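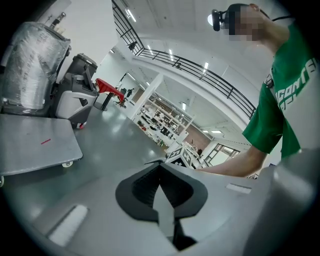

Gripper with two ribbed inner surfaces, in a bright workshop.

Drerkness

Last updated: August 1, 2020

Drerkness is an island and former fishing port visited mainly for its walled harbor quarter, its lighthouse, and the path that follows its coast. It lies across a narrow sound from the mainland town of Corard, from which it is reached by passenger ferry. The resident population at the last local count was 807. Most residents live in the harbor quarter or in the farm settlements on the southern slope.

Geography

The island is long and low, with cliffs on the north side and shingle beaches on the south. Its highest point, Beacon Rise, is 39 meters above sea level. The interior is open grazing land divided by dry stone walls. There is no natural woodland, although a belt of wind-bent pines was planted above the harbor to shelter the upper houses. Fresh water comes from a spring-fed reservoir near the center of the island, and use is restricted in dry summers.

The sound is shallow on the Corard side. At the lowest tides a sandbar is exposed along part of the crossing, but it does not reach the island and is not a walking route. Warning signs are posted at the mainland end.

History

The harbor was built to serve a herring fleet, and the walls around it were raised soon afterward by the merchants who owned the curing houses. The oldest surviving gate, known as the Salt Gate, faces the quay. A second gate on the landward side was widened for carts and later lost its arch.

Fishing declined after the herring moved to other grounds. Several curing houses were converted to homes, and one became the island school. Tourism began with day trips from Corard and grew once the harbor quarter was placed under local protection in 2000. The protection order covers the walls, the quay, and the street fronts, but not the interiors of private buildings.

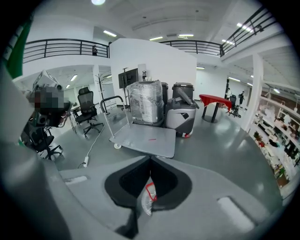 The historian Uyên Ngô, whose study of the curing trade is the standard work on the period, has argued that the walls were intended to control the movement of salt, on which duty was payable. An older view holds that they were defensive. The absence of any gun platform is usually cited in support of Ngô's reading.

Visitor attractions

The harbor quarter can be seen on foot in a morning. Its principal street, Cooper's Row, runs from the Salt Gate to the parish church and retains a number of low stone houses with outside stairs. The church contains a painted ceiling showing the fleet leaving port. It is open daily outside service times.

The lighthouse stands at the western end of the island. The tower was automated before the last keepers left, and the keepers' cottages are now rented to overnight guests. The lantern room may be visited with a guide when the wind permits.

The coast path makes a full circuit. It was surveyed and waymarked by Kiri Ellery, whose route follows the cliff edge in the north and crosses pasture in the south. A section on the north side closes each April for nesting seabirds, and walkers are directed inland along the reservoir track during that time.

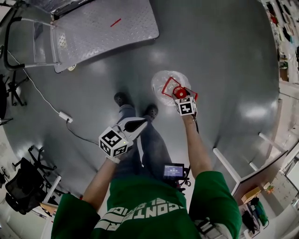 Person in a green T-shirt holding two hand-held grippers.

Access

The Prernanex ferry sails from the town pier at Corard throughout the year. The winter timetable is limited to 2 sailings a day in each direction, and service may be suspended in strong westerly winds. Bicycles are carried if space allows. Visitors' cars are not carried, and only residents and farm suppliers may bring motor vehicles ashore.

Accommodation

In addition to the lighthouse cottages, there are guesthouses on Cooper's Row and a small campground behind the south beach. Camping elsewhere on the island is prohibited. Reservations are advised in summer, when the last ferry may be full and day visitors cannot rely on finding a room.

See also: Corard; Herring trade; Walled harbors

Contact the editors | Copyright the contributors, all rights reserved | Back to top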